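# The Case for the Clear Box

Small things go missing first. Caps, clips, spare feet for a chair – they end up in a drawer, and the drawer fills.
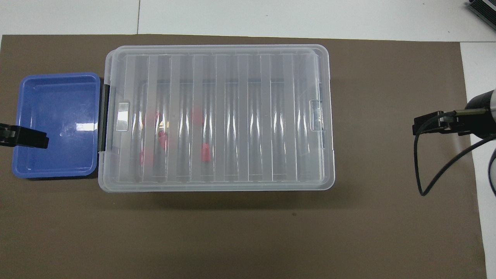
Rowena Dalisay finds that a closed lid is what makes people stop looking, and she would sooner keep everything in open trays. Her workroom in Ilthorpe has 40 of them, and she dusts them every October.

Soledad Segura went the other way. She runs a repair bench in Lavent and moved her small parts into clear plastic boxes with latching lids over one long winter. A ribbed, frosted lid blurs what is under it, but color still comes through. Red pieces show up as red even when their shape is lost. For Segura that is enough to pick the right box off a shelf. She writes a label only when two kinds of part share a color.

Her other habit is the shallow tray beside the box. Blue works well under red parts. Whatever is in use goes in the tray, and at the end of the job it goes back and the lid is latched. An empty tray means the bench is clear.

She also works on a wide brown mat that covers most of the table. Small pieces roll less on it than on a bare white top, and they are easier to spot.

The boxes do take up room. Segura has 24 on two shelves, and most are less than half full. She tried smaller ones and went back, as her hands didn't fit. Dalisay has since bought 2 boxes with lids for screws – the trays are staying for everything else.

Wipe the lids with a damp cloth and let them dry open. Scouring pads scratch the plastic, and a scratched lid is hard to see through under a bright lamp.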